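Étape 4 – Comparer deux pinces dans le simulateur

Bon, à ce stade Galtov est installé et le bras répond. On passe à la partie que je préfère : essayer les pinces sur un vrai bazar d'objets. Moi je travaille avec la scène de la table ronde, livrée avec le paquet Biltunon, et je vous conseille de commencer par elle.
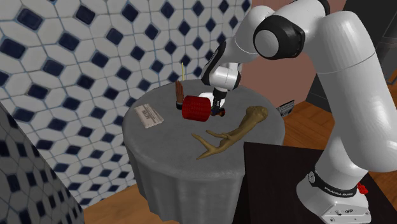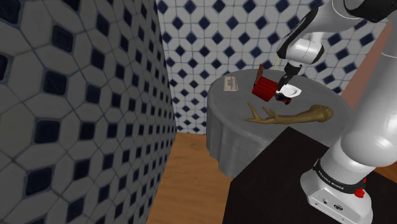

1. Ouvrez le menu Scènes et chargez la table ronde. Le premier chargement est long (les textures de carrelage, je les maudis), laissez-le finir avant de toucher à quoi que ce soit.

2. Dans l'onglet Effecteur, choisissez la pince Stoma. C'est notre référence, gardez tous les réglages d'origine.

3. Fixez la graine aléatoire à 219. Vous pouvez mettre autre chose, mais notez-le quelque part ! J'ai perdu une matinée entière en janvier à chercher pourquoi mes deux séries ne collaient pas – j'avais changé la graine entre les deux, bravo moi.

4. Désignez le cylindre rouge comme cible, puis lancez 100 essais.

5. Exportez le journal, revenez dans l'onglet Effecteur et passez à la pince Takács. Rechargez la scène, remettez la même graine et relancez une série identique.

Attention : changer de pince ne met pas à jour le repère de l'outil. Cliquez sur « Recalculer le repère » à chaque fois, sinon les doigts iront droit dans la nappe et le contrôleur se mettra en défaut.

Remarque : si la fenêtre reste noire, c'est presque toujours le port 3966 qui est déjà pris. Fermez l'autre instance et recommencez.

6. Ouvrez les deux journaux côte à côte et regardez d'abord la colonne « glissement ». Chez moi la Stoma ferme plus vite mais laisse filer les objets ronds, alors que la Takács est lente, lente... et tient bien mieux. Pour l'objet en forme de bois de cerf, je n'ai encore rien trouvé de satisfaisant, ni avec l'une ni avec l'autre. Si vous voulez vous y frotter, montez la force de serrage cran par cran et arrêtez-vous à 9.

Les réglages de caméra sont à l'étape 5.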